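Flamley Housing Trust
News and Interviews
March 26, 2018

Extension cords, old outlets and the rented home: an interview with our head of electrical inspection

The Trust's inspection service visits every home in its care on a rolling schedule. As the winter program draws to a close, the head of electrical inspection spoke with the newsletter about what the team finds, what it can repair, and what it asks of residents.

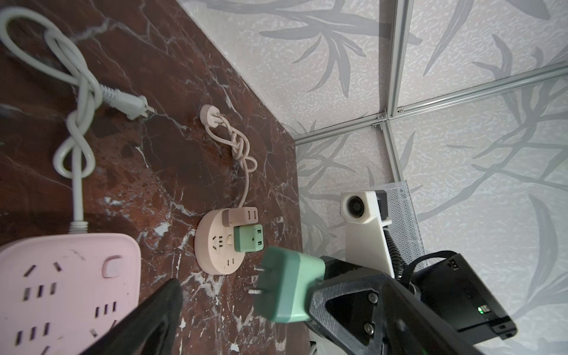 Reading time: 2 minutes

The head of electrical inspection has worked for the Trust for nine years, and began in the buildings at Tasby Court. Those buildings were wired at a time when a living room needed power for a lamp and a radio. "Nobody who drew those plans expected a family to charge phones, run a computer and heat a bedroom from the same wall," the inspector said. "The wiring was sound for its day. The demand has changed, and the number of outlets has not kept up with it."

The present program covers 600 homes. Most visits are short and most homes pass. Where a concern is recorded, it usually relates to how power is carried across a room, and less often to the fixed wiring. Cords run under rugs and behind beds. One power strip is plugged into another to reach a far corner. The inspector does not regard this as carelessness. "People are solving a problem that the building gave them. If the only outlet is behind the wardrobe, a cord will come out from behind the wardrobe. Our report should say that the room needs another outlet, and it should say so in plain terms."

That view has shaped the way reports are written. Until January, an inspector could mark a home as passed or failed and add a brief note. The form now has a separate section for outlets that the Trust ought to provide, and entries in that section are sent directly to the repairs office. Residents receive a copy. They are not charged for the work, and they do not need to apply for it.

Asked what residents can do for themselves, the inspector began with heaters. A portable heater should be plugged straight into a wall outlet, with no strip or extension between the two. "A heater can draw more than 1000 watts for hours at a time. A light cord that is perfectly good for a lamp was never meant for that."

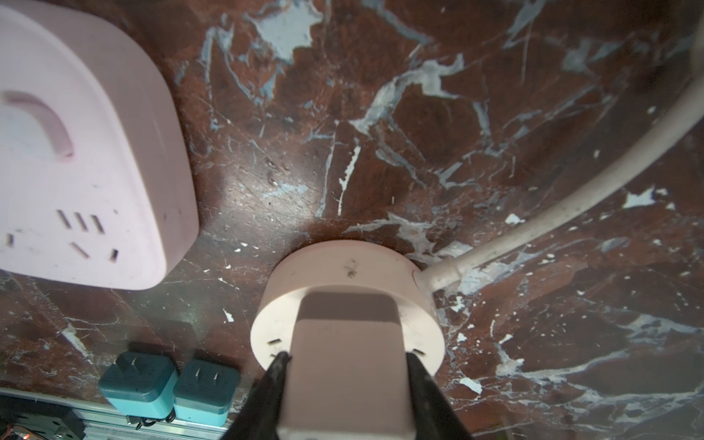 The same applies to kettles and to clothes dryers, although these tend to be used for shorter periods and are seldom left on overnight. Any plug that feels hot to the touch should be taken out of use and reported. So should an outlet that has turned brown, that crackles, or that no longer holds a plug firmly. The inspector was particular about the last of these. "A loose outlet is easy to live with. You push the plug back in and carry on. I would ask people to call us the first time it happens."

The conversation turned to trust, a matter on which the service has received some criticism. A survey carried out for the Trust by Siddiqui Associates found that a number of residents were reluctant to report faults, in case the fault was held against them. The inspector accepted the finding. "If a tenant hides a cord before we arrive, we have learned nothing, and the cord goes back the same evening. I tell every new member of the team that we are guests. We knock, we wait, we take our boots off if we are asked to."

Inspectors do not report on housekeeping, on visitors, or on any matter outside the electrical form. This is now stated in the appointment letter, which has been shortened to 2 pages and is available in large print.

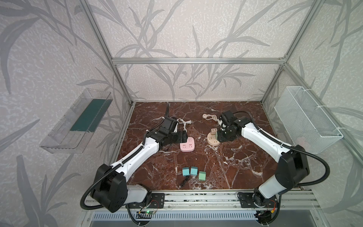 Work of a larger kind is planned for the Cillau Street buildings, where the distribution panels are to be replaced and outlets added in kitchens and bedrooms. Power will be off for part of the working day in each home. The inspector acknowledged that this will be unwelcome for people who work nights or who depend on medical equipment, and said that arrangements will be made with those households in advance – by telephone or in person, as they prefer. "We would rather move a date than have someone sit in worry about it."

On the question of cost, the inspector referred readers to the Trust's annual plan, and would say only that adding an outlet during other work is far cheaper than returning to do it later. The repairs office and the inspection team now share one calendar for that purpose.

Residents who have not yet had a visit do not need to take any action. A letter will be sent with a proposed time, and the time can be changed by calling the Flamley office. Residents who notice a burning smell or see sparks should leave the outlet alone, turn off the power at the panel if it is safe to do so, and call the emergency repairs line at any hour.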